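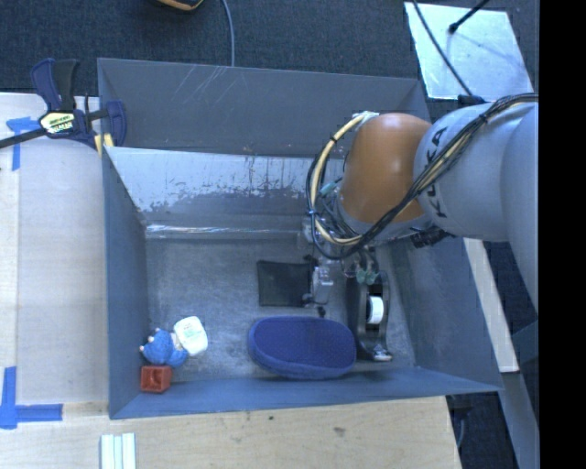 Section 3. Setting the bin on the table and loading it

By now you should have the table where you want it and the bin washed out (Section 2, and please do the washing part, I mean it). What's left is the fun bit! The first time I did this it ate up my whole morning, mostly because I kept putting the toy in and taking it out again, so I've written down the order that works for me.

What you need in front of you

The bin, the kind with the sloped walls
A bar clamp
Blue painter's tape
A rag
The small things from the Fideler box, or your own if you've lost some of ours (Bình Vương has lost most of his and gets along fine)

3.1 Placing the bin

1. Wipe the tabletop and let it dry.

2. Set the bin down with a strip of bare wood showing along the left side and the front. You'll want that wood later for the tape, and it's nice to have somewhere to rest your hand.

3. Push down on each corner of the bin, one after another. If it rocks, look underneath. I've found crumbs, a pencil stub and once a very flat raisin.

4. Put the bar clamp on at the upper left, over the edge of the bin and the table together, with the bar pointing out to the left. Snug it up by hand, then give it one more squeeze.

Caution: don't crank the clamp as far as it will go. The bin wall can bow, and then the opposite corner lifts and you're back at step 3 wondering what you did wrong. If you can't slide the bin with a firm push from your palm, that's tight enough.

3.2 Marking with tape

5. Tear off two strips of painter's tape for the lower left and lay them on the table in an L. Press from the middle out.

6. Do another mark up near the upper left.

7. Go away and come back in a bit. If an end has curled, press it down again or replace it. Curled tape catches on sleeves.

Note: Diệp Lại likes to write the date on her tape and I like mine plain. Either is fine, but please don't use packing tape on the wood. We had to sand a spot on the Walport table last March and you can still feel it with your fingertips.

3.3 Putting the things in

8. Start with whatever lies flattest. For me that's the black pad. Lay it on the floor of the bin toward the far side of the middle, and a little crooked is fine.

9. Put the blue slipper in front of the pad, nearer to you.

10. Stand the tape dispenser to the right of the slipper with the white roll already in it. Check that the loose end of the tape is stuck down first, or it will grab the slipper fuzz and you'll be picking lint for ages.

11. Lay the little plush figure on its side in the lower left corner. It's going to flop however it likes, so let it.

12. Last one: the red-orange cube goes just below the toy, up against the near wall.

Caution: don't drop things in from above, even the soft ones. The cube bounces, and once it goes under a cabinet you'll be on your knees with a ruler. Set each piece down and let go.

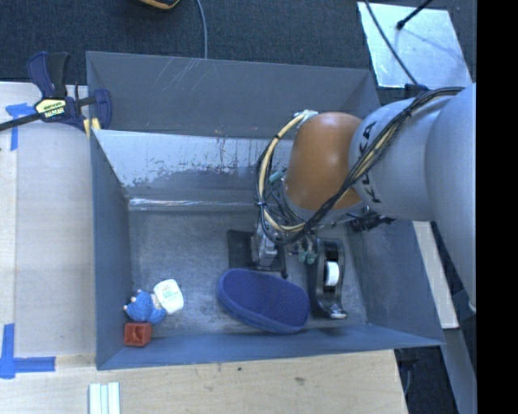
Getting the spacing right is the part people write to me about, and my answer is always to go by feel more than by ruler. You want each piece easy to tell apart, but you don't want a neat row like a store shelf. I keep the big soft thing in the front middle and let the others sit loosely near it - the slipper with its opening up and the dispenser close by on the right, the pad just beyond, and then the doll and the cube keeping each other company in the corner. If you squint and the slipper and the pad run together into one dark lump, scoot the slipper toward you a little.

3.4 Before you call it done

13. Push the side of the bin once more with your palm. If it moves, redo step 4.

14. Look at the tape marks again.

15. Fill in sheet 439 and leave it in the tray in Room 107. Giang Văn picks them up and she can't read my handwriting, so print if yours is like mine.

Note on scuffs: the floor and walls of the bin will get scratched and streaky with use, and that's fine, leave them be. I spent a long weekend scrubbing stains off a sloped wall with a paste Châu Thái swore by, and all I got was a shiny patch and sore knuckles. Dust is different. Brush it out whenever the bin is empty.

Note on swaps: if your slipper has gone missing, any soft closed-toe slipper will do. Skip anything with a hard heel. For the toy, pick one small enough to lie down without leaning on two walls at once.

If you're sharing the table with the Khương group, take a quick look at their sign-up page before you loosen the clamp. Taking everything out again is covered in Section 4.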